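Prerkell Film Boards > Home Viewing > Discs and Transfers

Thread: Naqvi (the comedy, not the restaurant documentary): which cut is on the Brelora disc?

gatefold_mono
Posted 21 Dec 2025

Trying to establish which version of Naqvi is on the Brelora Blu-ray. The back cover lists the theatrical cut only. The disc menu has one play option. But the film I watched last night has the ferry argument in full, with the line about the deposit, and I am fairly sure that scene was trimmed when it played in theaters.

For anyone who hasn't seen it: Naqvi is a retired wedding singer who inherits a half share in a failing hotel and spends most of the film trying to lose it. Directed by Manolis Triantafyllou, shot by Jhosep Ñahui. The ferry argument comes after the auction and before the dinner with the brother.

Player is a region-free unit, firmware current. No seamless branching that I can detect.

tworeel
Re: which cut is on the Brelora disc?

It's the festival cut. Brelora were handed the wrong master and pressed it. The theatrical version drops the second half of the ferry argument and shortens the phone call at the hotel desk. If your disc has the deposit line, you have the festival cut.

R. Olmstead
Re: which cut is on the Brelora disc?

I don't think that is right. The festival cut has no opening narration. My copy of the Brelora disc has the narration. So it is either the theatrical cut with a longer ferry scene or a third assembly.

gatefold_mono
Re: which cut is on the Brelora disc?

Mine has the narration as well. It starts over the production company card and stops when he drops the keys.

tworeel
Re: which cut is on the Brelora disc?

The narration was in the festival cut when I saw it. Different festivals may have shown different versions.

R. Olmstead
Re: which cut is on the Brelora disc?

Then "the festival cut" isn't a useful name for anything. Can we use scene content instead? I propose:

Version A: narration, short ferry scene. This is what played in theaters.
Version B: narration, long ferry scene. This is the Brelora disc.
Version C: no narration, long ferry scene. This is what I saw, at a screening in February, with Triantafyllou present. He said in the Q&A that the voice-over was being written that week.

pamphleteer
Re: which cut is on the Brelora disc?

Olmstead's list matches what I have. I own the Brelora disc and the Plarnach DVD and compared them over a weekend. Notes follow. I used the chapter stops on the Brelora as reference points.

The opening is the same on both discs. Narration present, same mix, although the Plarnach is noticeably lower in level. The hotel arrival is the same. The first meeting with the lawyer is the same up to the point where he asks for the parking validated, and then the Plarnach cuts straight to the exterior. The Brelora holds on the lawyer's face for 2 seconds longer.

The auction is the same on both.

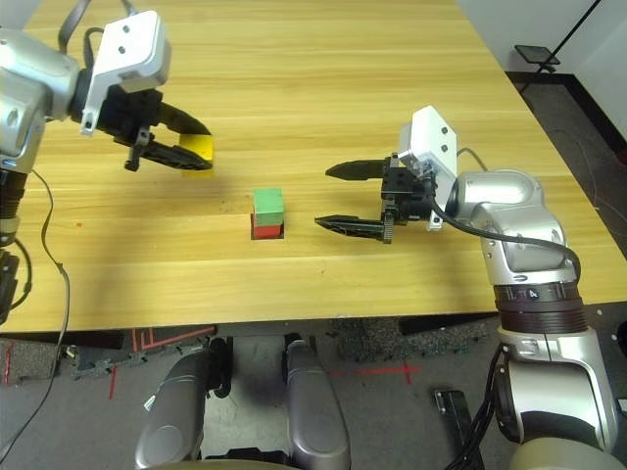 The ferry argument is the large difference. The Brelora runs 82 seconds longer. The extra material is all after the announcement on the loudspeaker and includes the deposit line, the business with the life jacket, and the sister walking off. On the Plarnach the announcement plays and you go directly to the dinner. There is a dissolve there, the only one in the film, which I take as a sign that it was a late fix.

The desk phone call is identical on both. I checked it twice, so tworeel's recollection of a shortened call doesn't apply to either disc.

End credits are the same, with the same typo in the catering section.

tworeel
Re: which cut is on the Brelora disc?

I'll withdraw the phone call. I was thinking of the trailer, where they use a different take.

gatefold_mono
Re: which cut is on the Brelora disc?

Thank you, that is exactly what I needed. So the Brelora is B and the Plarnach is A. Does the Plarnach have anything else to recommend it? I paid 33 dollars for the Brelora and don't intend to buy the film again without a reason.

pamphleteer
Re: which cut is on the Brelora disc?

No. It is an interlaced transfer from a tape source. The night scenes at the pool are hard to read. It does have a commentary with Ñahui on his own, and he talks mostly about lamps. I liked it, but I wouldn't pay much for it.

hollis_k
Re: which cut is on the Brelora disc?

I'm going to disagree with the general drift here, that longer is better. The short ferry scene is the better edit. In the long version the sister explains what she wants from the sale, and then at dinner she explains it again to the brother. The joke at dinner depends on us not having heard it. In Version A, Naqvi is as surprised as the brother is, and the spit take works. In Version B he already knows, so why does he choke on the soup?

R. Olmstead
Re: which cut is on the Brelora disc?

He chokes because she changes the amount. On the ferry she asks for the deposit back. At dinner she asks for the whole share. It only plays as an escalation if you have the first request.

hollis_k
Re: which cut is on the Brelora disc?

The amount isn't clear on the ferry. She is shouting over an engine. I had to turn on the subtitles.

R. Olmstead
Re: which cut is on the Brelora disc?

That is a mix problem and not an editing problem. The center channel is low through the whole scene on the Brelora. Raise it a few dB and the line is intelligible.

hollis_k
Re: which cut is on the Brelora disc?

A theater audience can't raise the center channel. I'd guess that is why it was cut.

mod_spindle
Re: which cut is on the Brelora disc?

I've edited the thread title so that people can find it, and added Olmstead's A/B/C list to the version index as entry 2263. Please post corrections to the index thread as well as here. Streaming versions are not covered yet. If someone has access, check for the life jacket.

quarterinch
Re: which cut is on the Brelora disc?

Checked the rental stream this morning. Narration yes, life jacket no, dissolve into the dinner yes. So Version A. Picture is progressive and looks like the same scan as the Brelora, with slightly less grain. Stereo only. The catering typo has been corrected.

pamphleteer
Re: which cut is on the Brelora disc?

Corrected how? On both discs it reads "catring."

quarterinch
Re: which cut is on the Brelora disc?

Spelled normally, and the line below it has moved over to make room. They must have gone back to the credit files. I'll add it to the index.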